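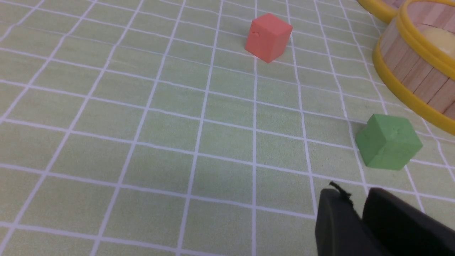

Features | Control & Software

Most of the delay in a pick-and-place system is spent waiting for the software to agree with itself. The camera reports one position for an object, the arm's joint sensors imply another, and the planner has to choose before the gripper closes. At Rolland, a small controls firm in Plondby, the past year has gone into making that choice earlier and with less computing.

The firm's product is a planning layer called Dristent. It sits between the perception model and the joint controller and has one job: to turn a stream of uncertain object positions into a path the arm can follow without stopping. The test task is plain. Foam cubes lie on a gridded cloth and have to end up in a tub. The cubes are light and forgiving, which keeps the cost of a bad grasp low and lets the team run the arm overnight.

Earlier versions planned once, from a fixed overhead camera, and then moved blind. Errors of 5 mm were common at the edge of the workspace, where lens calibration was poorest, and a finger would land on top of a cube instead of beside it. The present version takes its pictures from the wrist. The view changes with every movement of the arm, so each image has to be paired with the joint angles at the moment of exposure. If the two clocks drift, the cube appears to slide across the table while the arm is moving and to stop when it stops.

Much of the work since October has been on those clocks. Images arrive at 60 frames a second and joint readings at 200. Dristent keeps a short buffer of readings and interpolates between the two nearest to each image. The remaining offset is estimated at start-up by swinging the wrist back and forth over the cloth and fitting the motion of the grid lines. The routine takes around 5 seconds and is repeated whenever a cable or camera is changed.

Wide-angle lenses bring a second problem. Straight lines bow towards the edge of the image, and a cube's outline bows with them. Undistorting the whole image was judged too slow for the embedded board, so the software corrects only the corner points it means to use. The detector itself is trained on uncorrected images.

Colour proved less useful than expected. A green cube on green cloth gives a weak boundary under soft light, and early detectors lost it whenever the exposure shifted. The current model relies more on the change in brightness between the top face and the sides — a cue that also gives the cube's rotation, and so the angle at which the fingers should approach.

Planning over the tub is handled separately. The rim is treated as a keep-out volume with a margin, and the path is lifted over it before the release point is set. A partner site in Provo is testing the same code on a different arm, where the margin has had to be widened to allow for a slower wrist joint.

The next release will let the planner ask for a second look when its estimate is poor, at the cost of a short pause above the object. How long that pause may last is still being argued over.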